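Limpeza e manutenção de cooktops a gás em cozinhas partilhadas
Relatório do projeto da unidade curricular de Projeto Integrado
Grupo: Socorro Rengifo, Deisy Ñahui, Orlando Salazar
Orientação: Capucine Picard
Entregue em Jul 3, 2022

1. Introdução

O projeto começou em setembro, quando o grupo teve de escolher um problema da residência de estudantes Drendau que pudesse ser estudado sem equipamento de laboratório. As cozinhas dos pisos são usadas por muita gente e a placa a gás é a superfície que mais depressa fica suja. A gordura seca no vidro, o leite entorna para dentro do prato do queimador e as ranhuras do espalhador entopem. O resultado é uma chama irregular, amarelada de um lado, e várias tentativas para acender.

O objetivo foi escrever um procedimento de limpeza curto, testá-lo em uso real e comparar dois produtos. Não se pretendia estudar o consumo de gás nem a combustão, embora o estado do queimador influencie as duas coisas.

2. Método

Usámos duas cozinhas da residência, identificadas neste relatório como cozinha A e cozinha B. Na cozinha A a limpeza foi feita com o desengordurante Flasia, diluído em água morna. Na cozinha B usou-se uma pasta de bicarbonato de sódio e água, preparada na altura. O pano foi do mesmo tipo nas duas, microfibra lisa, e as escovas também.

O ensaio durou 70 dias. A limpeza completa era feita de dois em dois dias, sempre ao fim da tarde, antes do período do jantar. Cada membro do grupo preenchia uma folha com o estado do vidro, o estado do queimador, o tempo gasto e observações livres. A escala ia de 1 (muito sujo) a 5 (limpo).

Fizemos também um inquérito aos residentes. Recebemos 20 respostas, todas em papel, deixadas numa caixa junto ao frigorífico da cozinha A. A Socorro Cárdenas, que vive no segundo piso, ajudou a distribuir as folhas e a traduzir algumas respostas.

3. Procedimento de limpeza

A versão final do procedimento é a que se segue. A primeira versão era mais longa e ninguém a cumpria até ao fim.

Fechar o gás e esperar que a placa arrefeça por completo. Retirar a grelha e a tampa do queimador. Retirar o espalhador apenas se sair sem esforço. Pôr as peças soltas de molho em água quente com detergente durante o tempo em que se limpa o vidro.

Limpar o vidro de trás para a frente. O produto fica no pano e não se deita diretamente na placa, para não escorrer para dentro do queimador. Passar um segundo pano só com água e secar logo a seguir.

Limpar o prato do queimador com a ponta do pano e contornar o pino de ignição com cuidado. O pino parte-se com facilidade se for empurrado de lado. As ranhuras do espalhador limpam-se com uma escova seca de cerdas macias. Não usar palitos – na segunda semana partiu-se um dentro de uma ranhura e demorou muito a sair.

Secar tudo e voltar a montar. A tampa tem de ficar assente e a direito. Acender o queimador uma vez para confirmar que a chama é azul e regular em toda a volta.

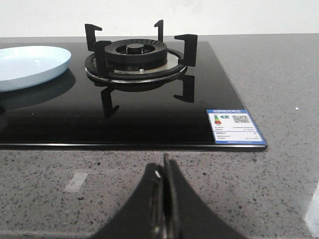 Na bancada de pedra o cuidado é diferente. O vinagre, que vários residentes disseram usar para tudo, pode atacar alguns tipos de pedra, e como não sabíamos qual era o material exato preferimos deixá-lo de fora. Ficou decidido limpar a bancada só com água e detergente neutro. A junta entre o vidro e a pedra acumula migalhas e gordura e foi incluída no procedimento depois da primeira revisão com a professora Capucine Picard.

4. Resultados

O vidro ficou limpo com os dois produtos. A diferença esteve no acabamento: o Flasia deixou menos marcas e a pasta de bicarbonato exigiu quase sempre uma terceira passagem com água, porque deixava um véu branco visível no vidro preto. Na gordura queimada o bicarbonato funcionou melhor, desde que ficasse a atuar algum tempo sobre a mancha.

No queimador não encontrámos diferença entre produtos. O que contou foi a secagem. Em todas as ocasiões em que a ignição falhou depois da limpeza havia água no prato ou debaixo da tampa, e o problema desapareceu depois de secar as peças outra vez.

No inquérito, a maior parte das pessoas respondeu que limpa o vidro depois de cozinhar mas que nunca retira a grelha. Alguns residentes não sabiam que a tampa do queimador saía. Duas respostas pediam instruções coladas na parede, o que foi feito.

5. Custos

O orçamento total foi de 3,634 (em milhares de pesos), incluindo panos, escovas, detergente, uma embalagem de Flasia e as fotocópias. O bicarbonato sai mais barato por limpeza, mas gasta mais tempo.

6. Limitações

As duas cozinhas não têm o mesmo número de utilizadores, e a cozinha B esteve fechada durante as férias. A escala de 1 a 5 foi aplicada por pessoas diferentes e notámos que o Orlando dava notas mais baixas do que as outras duas. Tentámos corrigir isto com uma avaliação conjunta por semana, mas só a partir do meio do ensaio.

7. Trabalho futuro

Falta testar o procedimento com grelhas esmaltadas e com placas de outros fabricantes. A Deisy Ñahui ficou com as folhas originais e vai passá-las para uma folha de cálculo, que será entregue com os anexos.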